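Zukau RT-2 Room Turnover Robot: Review After One Season in Staff Housing

The Zukau RT-2 is a mobile base with two arms, sold for light room work: clearing a bed, folding what was on it, moving boxed supplies and pulling a sheet flat. We run staff housing for a seasonal workforce, and the job of resetting a room between occupants is most of what our housekeeping crew does from spring through November. The unit was leased through Comside, installed at our Clement site, and has been in daily use long enough to say what it does well and what it does to the workday.

The test site is one floor of single rooms with wood-framed beds. The crew on that floor is 5 people on days, led by Naa Mensah. The RT-2 works one room at a time, with the door open and an attendant within call.

Setup

Comside's technician mapped the floor in one morning. Teaching the tasks took longer. Each task is demonstrated by a person, corrected, and then saved to a list on the tablet. Bed clearing needed 12 demonstrations before the success rate stopped improving. Sheet smoothing needed fewer, but it had to be repeated when we changed linen suppliers, as the new fabric was heavier and slid differently under the grippers.

The manual is adequate on safety and poor on everything else. Error codes are listed by number with no index. Ekua Sarpong, who handles maintenance for the building, made her own sheet of the codes that come up and taped it inside the charging closet door.

Performance on beds

Flat, plain linen is the best case. The robot finds the edges of the mattress, works outward from the center and leaves a surface that passes inspection in most rooms. Long diagonal creases are the usual leftover. A second pass removes some of them, but it adds time and we have it switched off by default. Where a mattress sits against a wall, the arm cannot get behind it, so the far edge has to be tucked by hand.

Mixed items are harder. A typical bed at turnover has clothing dropped at the near edge and something rigid pushed to the back, often a supply carton.
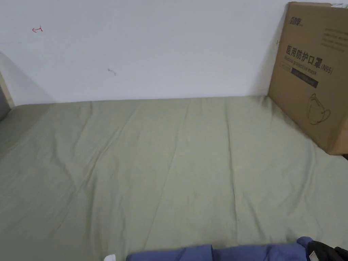 Cartons are handled by size. The RT-2 will lift a closed box if both side faces are clear. If one side is against a post or another object, it stops and calls the attendant. It reads weight only after contact, so a full carton and an empty one get the same slow approach. I would keep this behavior even if there were a setting to change it.

Clothing is sorted by color and size of the pile, with no understanding of what belongs together. Dark garments are the weak point. Two dark items that touch are treated as one, lifted as one and folded into a lump. Jeans and light jackets come out acceptably. Small paper items are ignored entirely, so the attendant checks every bed for notes and receipts before starting the run.

Effect on the crew

The sales material talks about labor saved. Our head count has not changed, and the lease was approved on the condition that it would not. The hours moved. Before the RT-2, each attendant did complete rooms alone. Now one attendant per shift is assigned to the robot, prepares rooms ahead of it and finishes them behind it. The other attendants take bathrooms, floors and the rooms the robot cannot enter.

Bending and reaching over beds has dropped for everyone, and that is the change the crew mentions first. The robot assignment itself is less popular. It involves waiting, responding to calls and correcting work that is nearly right, and Mensah rotates it every 2 hours after complaints that a full shift of it was tiring in its own way. Experienced attendants are still faster on a bed than the machine is.

Pay was a problem. Running the unit requires training and a sign-off, and for the first weeks it carried no pay difference. It does now. Anyone planning a similar lease should settle this before delivery.

Maintenance

Gripper pads wear faster than stated and are the main running cost. Battery life covers 8 rooms in our layout, with a midday charge needed to finish the floor. Software updates install overnight. One of them reset the saved task list, and Comside restored it the same day.

Verdict

Recommended for sites with uniform rooms, plain linen and a manager willing to rewrite the shift plan. Not recommended for guest-facing hotels, where the tucking and corner work would have to be redone in every room. We have renewed the Clement lease and declined a second unit for the Ofori building, where the rooms are smaller and the doorways are too narrow for the base.

Contact the editors | Copyright 2024, all rights reserved | Back to top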